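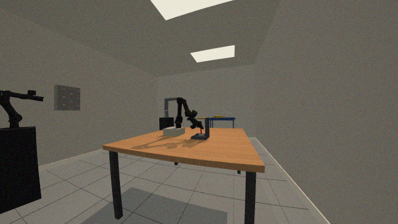 Okay, hi everybody, thanks for having me. So I spent a day in October at the Griladthorpe open day, and I've been talking about it at dinner ever since, which is why Zohreh told me to come and bore you with it instead. I went in expecting a factory floor with forklifts and got a whole morning of simulation first! Take the small orange-red piece standing under the gripper there. It's tiny next to the arm, and it's what the whole first demo was about. Everybody in my group was watching the big elbow swing around, and our guide, Omid Vahidi, kept saying "look at the fingers, look at the fingers."

(Pause. Ask who has been to one of these open days. Wait for hands.)

## The morning session

- Groups of 14, one guide each. Mine was Omid, and he was great – patient, fast talker, loves a question.
- They run a task in simulation 1,000 times before they'll book an hour on the real cell. I wrote that number on my hand.
- Omid's rule for visitors: pick one joint and follow it for a full run. I picked the wrist. Do that if you ever go, you see so much more.
- Shadows! I asked why they bother rendering shadows, and he said the cameras on the real cell get shadows too, so the practice version had better have them.

Somebody asked whether the simulated room had to look like a room at all. Omid's answer was that it depends on what you're training. If the arm only uses its joint readings, a gray void is fine. If it's learning from camera views, you want walls and floors and furniture and the kind of clutter people leave on desks, and you want to move the viewpoint around between runs so it doesn't get too comfortable with one angle.

(Slow down here, I rushed this part in the practice run.)

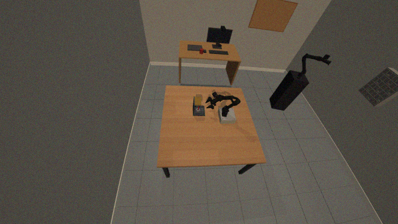 He also said they change the lighting and the wood on the tables from time to time, for the same reason. I liked that a lot. My notes just say "new table, same job" with three underlines.

## After lunch

- Marina Balaskas ran the Q&A. Best question of the day came from a kid in the front row: "Does it know when it dropped something?" Marina said sometimes, and then talked for a good while about finger sensors.
- 200 visitors signed in, and 73 stayed for the late session. I was one of the 73, obviously.
- Sandwiches were good. Skip this if we're running behind.

(If there's time: the parking story. If not, go straight to questions.)

Niloufar has the sign-up sheet for the next visit, it's by the coffee. Put your email on it, and please write neatly – she has to type them all in.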